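Cillstead Arm Care Kit review: a decent $39 box for a two-arm bench cell

Bench tools / Upkeep / Reviewed in June

The Cillstead Arm Care Kit is a zippered pouch of small tools and supplies for people who run tabletop arms and would like them to keep running. It costs $39. I bought mine from Olton, who had it in stock, and I have used it on our cell for over 200 hours of running time. The short version: the driver and the check card are good, the cable clips are so-so, and the wipes run out too fast.

What you get

A torque driver with five hex bits, a pack of stick-on cable clips, six hook-and-loop wraps, a strip of gripper face pads, a sleeve of lint-free wipes, a small bottle of cleaner, a tube of thread locker, a paint pen for marking screw heads, a printed check card, and a folded gray bench mat. The pouch has elastic loops for everything except the mat, which goes in the back pocket and makes the zipper hard to close.

There is no grease. Cillstead says on the card not to open joint housings, and I agree with that for anyone without the service manual for their arm.

The cell it was used on

Ours is two arms facing each other across a cream-colored tabletop, with a white wall behind. The job for the whole test was wired earphones and their clear plastic clamshell packs, picked up, moved and laid down. It is a light load but a fussy one. Thin cable finds any gap it can, so the fingers need to be clean and square and the arms' own cables need to stay out of the way.

Cable dressing

This was the first thing I did with the kit, and it took most of an evening. The clips have a foam adhesive back and a snap-over top. They stick well to flat painted surfaces. They do not stick well to curved plastic, and on an arm most surfaces are curved. Two let go the first night. I moved the rest to the base and the back of the bench, where they have stayed put.

The wraps are better. They are thin, they don't mark the shell, and they can be undone with one hand. My advice is to go easy with them near the moving joints. A cable that looks neat with the arm folded can pull tight when the arm is stretched out, and then the connector takes the strain. Run each joint to both ends of its travel by hand, power off, before you close a wrap. The card says this too.

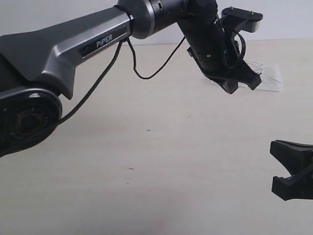
The PiPER arm reaching over the bench. Note the shallow loop of cable between the upper link and the wrist.

I leave that loop alone. I tried a shorter one with a wrap on it and the wrist ran out of slack when it rolled, so the wrap came off again. The cost of loose cable is that you have to watch for it catching on things, and the check card has a line for that. If your arms came with proper cable guides you can skip this whole part of the kit.

The torque driver

This is the best thing in the pouch. It clicks clearly, the settings are printed in large numbers, and the handle is short enough to get in behind a gripper mount. The cheap fixed drivers I had before were either too long or had no click at all, and I had been tightening mount screws by feel.

I went through the gripper mounts on both arms with it. Four screws on one side were looser than I would have guessed. After that I put a line of paint pen across each head so that a screw that backs out shows up without a tool. The paint pen is ordinary, but it dries fast and it comes off with the cleaner.

Two complaints. The smallest bit rounded at the corners by the end of the test, and Cillstead does not sell bits singly. Also, the lowest setting is still too high for the tiny screws on some camera brackets. Do those with a normal small driver and a light touch.

Wipes and cleaner

The cleaner takes finger grease and dust off matte plastic and leaves no film. Spray the wipe and keep the bottle away from the joints. I wipe the finger faces at the start of each session and the gripper bodies less often. Go lightly over printed labels and stickers. I rubbed one too hard and lifted a corner. 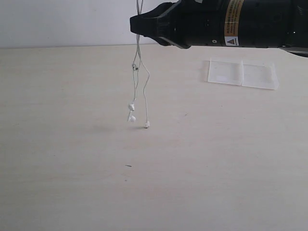 Earphones hanging beside the gripper, clear two-compartment tray to the right. The warning sticker on the barrel is one to wipe around.

Thin cable is where clean faces matter most on our job. When the faces get slick, the cable creeps down in the grip and the earbuds end up lower than the program expects. I used to blame the program for this. A wipe-down fixed it more often than changing the grip height did.

There are 40 wipes in the sleeve. At one or two a session they do not last, and the refill from Cillstead costs more than it should. I now use a generic pack from the camera counter and see no difference.

Pads

The pads come as one long strip that you cut to size. The Drudov kit, which is the one most people compare this to, has them pre-cut, but in a single size that fit neither of our grippers. I prefer the strip. Cut with a sharp blade on a hard surface and round the corners slightly, or they will start to peel.

I fitted them to a spare pair of fingers first and ran the same pick with those for a while. Grip on the cable was firmer. On the clear packs I saw no change. Pads add thickness, so the fully closed position has to be set again afterward. The card leaves this out, which I count as a real mistake, as a motor pushing against a closed stop is going to run warm.

The check card

One laminated sheet, two sides, daily on the front and monthly on the back. The daily side takes me a few minutes: look over cables, look over paint marks, wipe the faces, open and close each gripper, look through each camera, send both arms home.

Looking through the cameras is the line I would have skipped, and I'm glad I didn't. It is a quick way to see the fingertips up close without leaning into the cell.

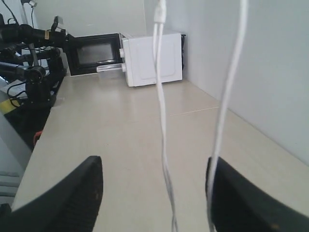 Wrist view with the white cable hanging between the fingers. Scuffing shows on the left tip.

I compare that view with a saved one each time. If a finger sits further in or out than it did before, I stop and look at the mount. I also look for fresh wear on the tips. A few pale scuffs are normal and I leave them. A nick with an edge gets sanded smooth, because an edge will snag a cable jacket sooner or later.

The monthly side is thinner. It repeats half of the daily list and adds the base clamps and the emergency stop. I wrote in a line for connector seating and another for backing up the arm settings.

The bench mat

I nearly left the mat in its pocket, and it has ended up being more use than the clips. It is plain gray, thin rubber, with no grid printed on it.
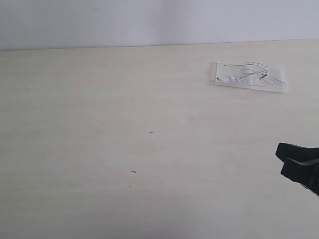 Contrast is the main reason to use the mat on a cell like ours. The bare tabletop is easy to keep clean and it looks fine, but it is a poor match for pale goods. With a clear clamshell lying open on it and white earphones across both halves, you are picking out thin outlines and small cable shadows, and the black gripper is the one thing that stands out at a glance. On the gray mat the cable is plain to see from where I sit. The mat does raise the surface a little, so any pick height taught on the bare table has to be taught again, and it will curl at the corners until it has been under something heavy overnight.

Compared with the others

The Drudov kit is a nicer pouch with a worse driver. The Garrido set is aimed at larger arms, and most of its bits are too big for ours. If you already own a small torque driver, you could put together the rest of the Cillstead kit yourself for less, apart from the card, and the card is a free download.

Results over the test

I logged 829 picks with the kit's routine in place. I had no loose mount screws in that time and one cable snag, which was my fault for leaving a wrap tail sticking out. I did not keep a proper log before the kit, so I can't give a fair before-and-after number.

Good: torque driver, wraps, cut-to-size pads, check card, mat
Less good: clips on curved surfaces, too few wipes, no single bits for sale, nothing on the card about resetting the closed position after fitting pads

Rating: 4 out of 5

Update: Olton now lists the five-bit driver on its own. If your cables are already in order, that is the part to buy.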